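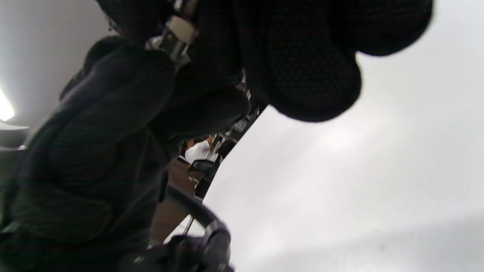

# Home Plumbing Repair Program: Progress Report to the Virketti Fund

Submitted by Cúc Lã, program manager, Somisero Housing Repair
Sep 30, 2026

## Where we are

The program fixes small plumbing problems in owner-occupied homes and small rentals on the east side of Somisero. Most of the work is dripping faucets, running toilets, failed shutoff valves, corroded supply lines, and slow drains. Households pay nothing if they meet the income limit in our agreement with you.

We have completed 356 repair visits since the grant started in April. Spending is within the approved budget except for parts, which is covered below. The summer was busier than we planned for and the training side fell behind. I am asking for one change to the grant terms, described under "Request."

## Repair visits

The first weeks were slow. Our intake form asked for proof of income up front, and many callers never sent it in. In late spring we switched to a signed statement with paperwork checked at the visit. Calls turned into bookings much more often after that, and very few households have turned out to be over the limit. Those few were given a list of licensed plumbers and were not charged for the visit.

Shutoff valves are the most common job by a wide margin. The houses east of the rail line were mostly built in one stretch, and the valves under the sinks and behind the toilets are original in many of them. They seize up, and then a small leak can't be fixed without shutting off water to the whole house. We now replace any seized valve we find, even if the call was for something else. It adds time to the visit but saves a second trip.

Running toilets come next. These are quick and cheap, and residents notice the difference on the water bill. We had planned to collect before-and-after bills from every household. In practice most people pay through an online account they find hard to get into, and the water department bills every other month. We have usable pairs of bills for only a small part of the group, too few to report a savings number. We will keep collecting them through the winter.

Drain work has been the hardest to schedule. A slow kitchen drain can be a clog in the trap or a broken line under the slab, and we can't tell over the phone. When it is the line, the job is outside our scope. We refer those to the county repair loan. The county's waiting list is long, and several of the people we referred have called us back to say they have heard nothing.

## Figueiredo Court

Figueiredo Court is the mobile home park north of the creek. We set aside a block of visits for it because of complaints about low pressure and wet ground under the homes. The owner agreed in writing to let us work on the resident side of each meter.

We finished 13 homes there. Supply lines under the floors were the main problem, and several had been patched with clamps or tape. We replaced those runs with flexible tubing and added a shutoff for each home where there wasn't one. Belly insulation was torn open to reach the pipes and we closed it up again, but we are not insulation contractors and the homes will need better work than that before hard freezes.

The pressure is still low in the back row. The crew believes the cause is on the owner's side, in the main that feeds that row. We reported it to him and sent photos. He has said he will have it looked at and has not given a date.

## Staff and training

We have two full-time plumbers and one part-time dispatcher. The second plumber started later than planned. Our first choice took another job the week before the start date, and we had to post the position again.

The grant also pays for trainees. We planned for five this year and have three. All are still with the program. They ride along on visits and spend one morning a week in the shop, where they practice cutting and joining pipe, rebuilding faucets, and setting toilets on a mockup floor. One has passed the written test for the state apprentice card, and the other two are signed up for the next sitting.

Recruiting is the weak spot. We held an information night at the high school and it was poorly attended. Word of mouth has worked better. The trainee stipend is lower than what the warehouses by the highway pay, and people who are interested often can't afford to take it.

## Safety

There was one injury that needed care outside the shop, a cut hand from a broken porcelain tank lid. It was closed with stitches and the worker was back on regular duty the following week. We had been leaving glove choice up to each person. Gloves are now required for any fixture removal, and each van carries them in several sizes. We also changed the way old tanks go out to the van. They are drained, wrapped in a moving blanket, and carried separately from the bowl.

There were no claims for water damage.

## Parts and vehicles

Parts are over budget. The valve work described above is most of the reason, and the tubing for Figueiredo Court is the rest. We moved our account to Drakgate Supply in June. They deliver to the shop and take back unopened stock, and the crew makes fewer store runs in the middle of a job. Prices on fittings are a little better. Prices on faucets are the same.

The older van needed a water pump and a set of tires. Those came out of our general funds.

## Request

We ask to move the unspent stipend money for the two unfilled trainee positions. Half would go to the parts line for the rest of the year. The other half would raise the stipend for the current trainees and for anyone who joins them. The grant total would not change. A revised budget is attached to the email that came with this report.

If this is approved, we will stop recruiting for this year and open applications again in January with the higher stipend.

## Next quarter

- Frozen pipe calls start as soon as the nights drop. We will hold back same-day slots for them and book fewer routine visits.
- Outdoor spigot covers and pipe wrap will be handed out at each visit, with a one-page sheet in English, Spanish, and Vietnamese.
- The dispatcher will call back every household referred to the county and note where each case stands.
- I will follow up with the owner of Figueiredo Court about the main and will let you know his answer.

Receipts and the full visit log are available if you want them. Please call the shop number or reply to the email with any questions about the budget change. We would need an answer before the next stipend checks go out.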